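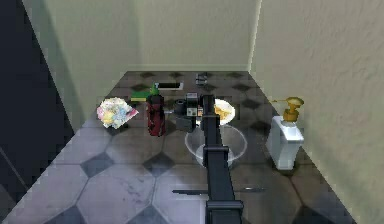
The Cable Ferry at Wamen

Print this article | E-mail this article

The first crossing leaves Wamen at 5:40 in the morning, and in autumn you hear the ferry before you see it. It has no engine to speak of. A steel cable hangs across the Flirent from one bank to the other, and the boat is tied to it with two lines, one short and one long. When the ferryman changes the length of the lines, the hull turns a little against the current, and the river pushes it over to Hekerel.

I came to Wamen eleven years ago and my first job was on the other side. I did not yet have a car, and my knowledge of the language was enough for buying bread and little more. So I learned many of my words on the ferry. "Mind the ramp" was one of the first sentences I understood without translating it in my head.

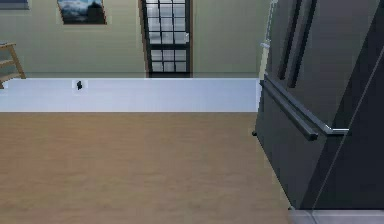 Reading time: 4 minutes

The cable is 328 meters long, counted from anchor to anchor. It was last replaced when the old one began to lose strands near the Hekerel side, and for three weeks everyone had to drive by the bridge at the lock, which makes a detour of almost an hour in the morning traffic. People still speak of those weeks. The bakery in Kulkarni Street, whose customers come half from one bank and half from the other, closed at noon each day and never went back to the old hours.

Wamen has 1,667 inhabitants and Hekerel has fewer. On a normal winter day the boat is mostly empty after nine, and one travels with the nurse, the mail, and perhaps a man with a bicycle. In September, when the onion market is held on the meadow, it carries up to 850 passengers between morning and night, and the line for the last boat reaches back to the church wall. The ferrymen do not like this day very much. They like low water even less, as then the current is weak and the crossing which takes six minutes in April can take twenty.

There is a technique for low water, and I was allowed to see it in my second summer. The ferryman lets the boat drift a little below the cable, brings the bow in sharply, and waits. It looks like he is doing nothing. Then the lines go tight with a sound like a door in an old house, and the boat starts to walk sideways. If he is too early with the bow, he must begin again, and the regular passengers look politely at the water. 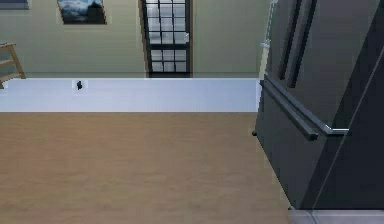 After some summers one begins to know which ferryman is on duty without looking up. The older one brings the boat in so softly that the dogs do not wake. His colleague prefers to arrive with a bump, and says that a bump keeps the ramp honest. They have different opinions also on the rule for bicycles, which should stand at the front according to the sign and at the back according to both of them.

The fare is another subject. It was for a long time one coin, the same for a child, a cow or a tractor, and one dropped it in a tin box with a slot. Today there is a machine that takes cards, but the tin box stays on its hook, and many people put something in it out of habit. The money from the box pays for the rope fenders and for the paint. The paint is green above the waterline and black below, and the green has become darker over the years, for the shop never has the same can twice.

Every few years a plan for a footbridge is printed in the local paper. The drawings are always very beautiful, with thin white columns and young trees. At the last public evening, in the school gymnasium, the engineer explained that a bridge would be open at all hours and in all weather, also with ice. This is true. When there is ice the ferry lies on the gravel at the Wamen side, and the two villages telephone.

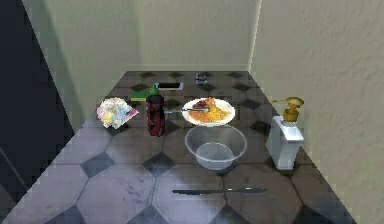 Miklós Somogyi stood up after the engineer and said that he had missed the last boat maybe fifty times in his life, and had slept on a good many sofas in Hekerel for that reason, and that he would like to know on which page of the plan these sofas were considered. The engineer wrote it down. I do not know what became of the note.

For visitors: the boat goes on demand until 9 p.m. from April to October and until 6 p.m. in the other months. If it lies on the opposite bank, there is a bell on a post – pull it one time only. The ferryman has heard you, and he will finish his coffee first.

Print this article | E-mail this article

Reader comments (3)

gravelbank
We crossed with two children and a canoe on a trailer, no problem at all. Please add that the road down on the Hekerel side is very steep, our brakes were smelling.

Tilda R.
My grandfather worked the boat when it still had the wooden deck. In his time the bell was on the other side of the path, under the walnut. Nice to read about it so far from home.

northshore_ed
Good piece but I'm for the bridge. Try getting to a night shift in January.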